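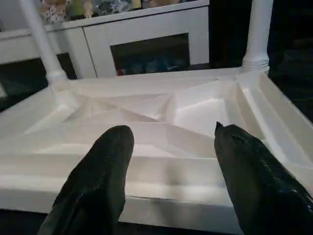 Wrist camera view: the gripper open in front of the white plastic piece, legs up.

Workshop notes: the Landurwood arm

The arm project at the Landurwood shared workshop has moved from the bench to a corner of the members' room, and Fulvio Vitale and Segundo Cuervo have been running it there most evenings. Members who have not been in since March will remember it as a bare shoulder joint clamped to a board. It now has a full reach of 600 mm, a two-finger gripper and a small camera at the wrist.

The current job is picking up light household pieces by the rim and turning them over. The white plastic one with the ribbed underside is the hardest of the set so far. The rim slopes, so a straight approach tends to push the piece away before the fingers close. Segundo has been bringing the gripper in low with the fingers wide apart, stopping short, and then correcting the angle from the camera picture before the last move.

White plastic is also a poor subject for the camera. The ribs show up well enough when the light comes from one side, but under the ceiling lights the flat areas wash out and the software loses the front edge. Fulvio fixed the exposure by hand, which helped. A lamp on a low stand helped more. If you find it plugged in by the cabinet, please leave it where it is, as moving it means doing the calibration again.

The fingers are printed in black and are the fourth pair. The first two pairs were too stiff and the third cracked at the mounting screws. The present ones are thicker at the base and have run through 3000 open and close cycles on the bench without a crack. The drawings are in the project folder under the name Pagano, along with the settings for the printer. Print them lying flat. Standing up, they split along the layers.

The motor driver is a Skostine board, bought second hand. It runs warm with the elbow held out straight, and Fulvio has added a fan. The control program, Rernlow, checks motor current 60 times a second and stops the arm if a reading goes over the limit. The limit is set low for now, so expect it to stop for no good reason from time to time. Press the green button to clear it. If it stops again in the same place, switch off at the wall and leave a note in the book.

Still to do:
A proper cover for the elbow wiring.
Softer pads for the fingertips. Bicycle inner tube has been tried and it peels.
A second emergency stop on the door side of the room.
Shorter cable from the wrist camera, which snags when the wrist turns past halfway.

Anyone who wants to help with the wiring cover should speak to Segundo. You will need the basic electrical induction first. We could also use offcuts of thin rubber sheet and any spare M3 screws, 12 mm or longer. There is a box for them on the shelf over the drill press.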